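The Long and the Short of It

A set of plain bars, two lengths, two colours, and a whole afternoon gone. Huguette Lecomte visits the block library at Biltmont and comes home wanting a bigger table.

2018-11-05

I had been on the floor for forty minutes before I noticed my knees. By then I had a bridge with a proper deck on it, a gatehouse with no gate, and a row of short green bars leaning against one another in a way I was very proud of. Then I put one more on the end and the whole lot went over with a clatter that made everyone in the room look up and grin.

"That's the good noise," said Osamu Sasaki, from behind a shelf. "You'll get a lot of that."

The Biltmont block library lends out building blocks the way a public library lends out novels. You join, you choose a set, you take it home for a month, and you bring it back with all its pieces (or you own up). It fills the upper floor of a former seed merchant's, up a staircase so steep that the heavier sets go up and down in canvas slings. I went in October, on a wet afternoon, meaning to stay for an hour. They had to put the lights out to get rid of me.

The catalogue runs to 3897 pieces, written up by hand in a run of green ledgers, and there are cubes in it, and arches, and those lovely half-rounds that roll away under the furniture. But the thing people climb the stairs for is the bar. A bar block is just what it sounds like: a straight piece, longer than it is wide, with no studs, no slots, no magnets and no instructions. You'd think there was very little to say about it. Sasaki has been saying it for years and hasn't come near the end.

He started with a single box called a Revel, bought at a house clearance with the lid missing. It held long bars and short bars in different colours, and he assumed they were the remains of something grander. He spent a whole winter looking for the missing parts. Then a letter arrived from a collector in Skoranow with a copy of the leaflet, and the leaflet showed long bars and short bars, and that was the lot! He had owned a complete set all along.

What I love about that story is how quickly you come round to the Revel way of thinking once you've got the things in your hands. Two lengths is plenty. A long bar will span a gap and a short one will prop it up, or the other way round if you're feeling reckless. Stand a long one on its end and you have a tower, a chimney, a lighthouse or a giraffe. Lay three side by side and you have a raft. The colours do some of the work as well. I found that I sorted without meaning to, keeping the reds for anything that had to look important, and I saw a boy of six or so doing the same thing at the next mat.

Sasaki says children nearly always tip the box out first. Adults tend to take the blocks out one at a time and line them up, and he has given up trying to stop them. He would much prefer that we tipped. Blocks that have landed anyhow give you ideas, he says: one has finished up against a wall like a ladder, another has crossed its neighbour, and there's the start of your building already.

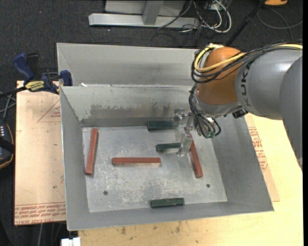

Long reddish-brown blocks and shorter dark green ones on the scuffed floor of a metal bin.

I'd never thought much about containers before, but block people think about them a great deal. A cardboard box goes at the corners. A cloth bag is kind to the pieces and horrible to search, and you always want the one at the bottom. Metal bins with sloping sides have their champions, me now included. The sides lean outwards, so you can get a hand in flat. The bottom is level, so a bar will lie properly on it. And the noise is tremendous, if you live with people who can stand it.

Sasaki's colleague Chiyo Shibata likes a bin with some wear. She grew up over a hardware shop and has strong views on the subject of sheet metal. A scratched floor is a friendly thing in her opinion, and a shiny one makes people behave as if they were in a museum. She wipes the library's containers out with a damp cloth and leaves it at that.

It was Shibata who took me through the repairs shelf, which turned out to be my favourite part of the day. Blocks come home in every sort of state. There are bars that have been chewed, bars that have been left on a windowsill until one face went paler than the others, bars that somebody has helpfully numbered in biro. A little wear is left alone. Anything with a sharp edge is eased with fine paper, and anything with a wobble goes through the flat test. You lay the bar on a sheet of glass and press each corner in turn with one finger. If it ticks, it rocks, and if it rocks it can't hold up a bridge.

I was allowed to test a tray of them. The ticking is tiny, more of a feeling than a sound, and I got very keen on finding it. My best catch was a long bar that sat perfectly on three faces and rocked like a boat on the fourth. Shibata tied a bit of blue thread round it and put it in the drawer for lintels, where it will spend its life with the bad face upwards.

The newer sets come mostly from Uchida, a small workshop that will make bars to any length you ask for, provided you ask for at least 100 of them. That is how the library got its schools set, with 800 bars in it, split evenly between long and short. Itsuki Nakajima borrows it every spring for his class of nine-year-olds. He pushes the desks back and gives them one rule, that nobody may touch a block somebody else has placed without asking first.

"The first morning is all towers," he told me on the telephone. "Then a tower comes down on another tower, and there's a row. After lunch they start building streets."

I asked whether the older ones found it babyish. He laughed and said the caretaking of the streets had to be shared out by rota, because the eleven-year-olds kept coming in at break to widen the roads.

There are grown-up borrowers too, and more of them than I'd expected. Sadao Nishimura takes out a small set most months and builds on a tray beside his bed. He was a bridge painter all his working life, and he builds only bridges, in long bars and short bars, as far out over the edge of the tray as they'll go. He showed me the trick of it when he came in to swap his set. Each bar sticks out a little past the one beneath, and the weight goes on at the back, so you spend most of your blocks where they don't show. His hands were much steadier than mine. Mine reached almost a bar's length past the edge before it tipped, and he was generous enough to clap.

If you'd like to try this at home, you don't need a library up the road. Any plain bars will do, provided each size matches itself properly. Check that before you buy: stand two of the same kind next to each other on a flat table and run a fingertip across the tops. You shouldn't feel a step. Go for two lengths to begin with, and keep the colours few, with one for each length if you want tidying up to go quickly. A dark colour on a pale floor is easy to find again. A dark colour on my hall carpet, I can report, is found with the foot.

Get more of the short ones than you think you need. Everybody runs out of short ones. And build on something hard, a tray or a board or bare floor, as carpet has a way of shrugging just when you've got to the roof.

I borrowed a Revel of my own before I left, carried down those stairs in its sling with Sasaki calling out the steps behind me. It's due back at the end of the month. At the moment it is a harbour, with a long red breakwater down one side and the green bars moored in a row, and my neighbour has been round twice to move the crane.

The Biltmont block library is open to visitors every afternoon except in the last week of the month, when the sets are checked in. Children are welcome with an adult, and adults are welcome without a child. Bring thick socks.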